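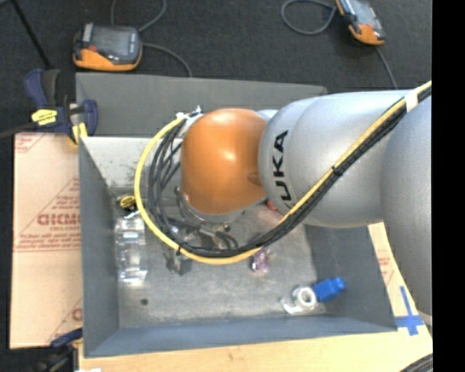
Zatisow, 2/18/24

Section 13: Setting Up and Looking After the Bin

This section covers the open grey Pluma bin: where it goes, how it sits, what goes in it and how to clean it. The labels and lids have their own sections. If you have come looking for the lid, the Pluma open bin doesn't have one. A surprising number of people ring us to report it missing.

Before you start

Clear the bench or stand where the bin will live. Clear it properly, including the coffee mug. You will need:

a damp cloth
a dry cloth
a spirit level, or a marble if your spirit level has gone where spirit levels go
the non-slip mat from the accessory bag
a soft pencil

Unpacking

1. Open the carton from the top. The arrows on the side are there for a reason, though we accept that the courier had other ideas.

2. Lift the bin out by two opposite sides, with your hands under the rim. Do not pull it up by one corner.

3. Take out the cardboard insert. It sits flat against the floor of the bin and is close to the same colour, so run your hand over the bottom and make sure. We have seen a bin come back after a full season with the insert still in it, looking like felt.

4. Check the rim all the way round for cracks or sharp spots. If you find one, stop and go to Returns at the end of this section.

5. Keep the carton until you are happy with the bin.

NOTE: Bins are sometimes sent from the refurbished stock held by Swanepoel. A refurbished bin has been cleaned and checked but will have marks on it. The delivery slip says which kind you have. If the slip says refurbished and the floor is scuffed, everything has gone according to plan.

Positioning

The walls slope, so the bin takes up more room at the rim than at the floor. Measure for the rim. Measuring for the floor is the most popular mistake in this manual and leads to a bin jammed between two uprights, with somebody's knuckles on either side of it.

1. Lay the non-slip mat on the bench, textured side down.

2. Set the bin on the mat and look down into it. You should be able to see all of the floor, including the part against the front wall, without leaning.

3. Check the level on the floor of the bin, lengthwise and then across. With the marble method, put the marble in the middle and let go. If it wanders off to one side, so will your stock.

4. Correct any lean under the bench legs. Folded paper under the bin works until lunch.

5. Leave a gap of 40 mm between the rear rim and any panel or wall behind it. Small items that miss the bin will fall into this gap. If it's any narrower you won't get them out again, and if it's much wider people start storing things in it.

6. Pencil a line on the bench at each corner. The bin will be moved by whoever cleans, and they will put it back somewhere else with complete confidence.

CAUTION: Do not set the bin so that one side overhangs the bench. It will look fine until the weight inside shifts.

Lighting

A grey bin in strong light plays tricks. When a lamp or window sits off to one side, the wall facing it can go nearly white while the opposite wall stays dark, and pale items will vanish against the first and dark items against the second. Nothing is wrong with the bin.

1. Put your hand in the bin, palm down, and move it slowly from wall to wall.

2. If you lose the outline of your fingers anywhere, shift the lamp or turn the bin end for end and try again.

3. Expect some glare in the late afternoon if you work near a window. A blind is cheaper than a new bin, and we say that as people who sell bins.

Filling

The open bin is meant for mixed loose goods: boxed items, bottles, bagged parts, tins, rolled cloth and the like. It is not meant for liquids. It has also been used as a footbath, a cradle for an outboard motor and, on one memorable bench in October, a place to prove dough. None of those uses is covered.

1. Wipe the floor of the bin with the dry cloth. Grit under a heavy tin acts like sandpaper.

2. Put the heaviest goods in first, toward the middle.

3. Lay flat items flat. Stood on edge against a sloping wall they slide down in their own time, usually onto something with a thinner box.

4. Keep tall items away from the corners, where they lean and wedge.

5. Stop filling well below the rim. Goods heaped above the rim are on their way to the gap described under Positioning.

6. Keep unlike things apart if you can, especially anything that rolls.

CAUTION: Lower goods in. Don't drop them. The floor will put up with it for years, but the goods may not, and the noise carries.

NOTE: Nested items such as cups or small trays should be separated before they go in. Two cups stuck together will be treated as one cup by everyone who handles them from then on, right up to the customer.

Emptying

Take goods from the top layer down, starting with whatever is lying free. Leave anything wedged in a corner until its neighbours are gone, by which time it has generally stopped being wedged. Tipping the bin out is quick, and then you have the same goods in a larger and worse bin, namely the floor of the room.

If an item is lying hard up against a wall, nudge it toward the middle before you lift it. The slope helps you here.

Cleaning

Clean the bin whenever you change the kind of goods in it, and otherwise when you notice that you've stopped wanting to put your hand in.

1. Empty the bin completely. Under the cloth that was in there anyway does not count as empty.

2. Lift out crumbs, staples and bits of tape by hand.

3. Wipe the walls from the rim down with a damp cloth and mild dish soap, then do the floor.

4. Go over it again with plain water. Soap film makes boxes skate.

5. Dry with the second cloth and leave the bin open to the air before you refill it. We dry ours upside down on a rack, overnight if we remember in time.

CAUTION: No scouring powder, steel wool or wire brush. They take the mark off and leave you a bigger one in its place.

Marks and what they mean

Scuffs and mottling on the floor: ordinary wear from goods sliding about. Leave them alone.

Pale speckles on a wall: usually wear as well. Try a damp cloth first. If they're still there when it dries, you may both get used to it.

A small dark spot: could be ink, glue or a dent holding dirt. Press a fingernail gently against the spot. If it lifts, clean it. If it is a dent, carry on as you were. If your nail catches on an edge that runs any distance, treat it as a crack.

A cloudy patch that feels sticky: label glue. Warm soapy water, left to sit, then the cloth. Patience will do more than elbow grease, and is easier on the elbow.

A crack of any length in the rim or at a corner: take the bin out of use. Tape is not a repair. It is a way of finding out about the crack later, at a worse moment.

Stacking

Empty Pluma bins nest inside each other thanks to the sloping walls. Full ones do not stack at all, whatever the last person told you. If a nested pair sticks, stand the pair on the floor, hold the outer bin steady with your feet and rock the inner one from side to side as you lift. Don't lever it with a screwdriver. We can always tell.

Returns

Write to Ivelis, attention Hubert Lehner, and quote form 129 from the back of the manual. Say whether the bin was new or refurbished, what was kept in it, and where the damage is. A pencil sketch with an X will do nicely. Please clean the bin before you send it — Hubert opens the cartons himself, and he has had a long year.

For the label holder, go to the next section.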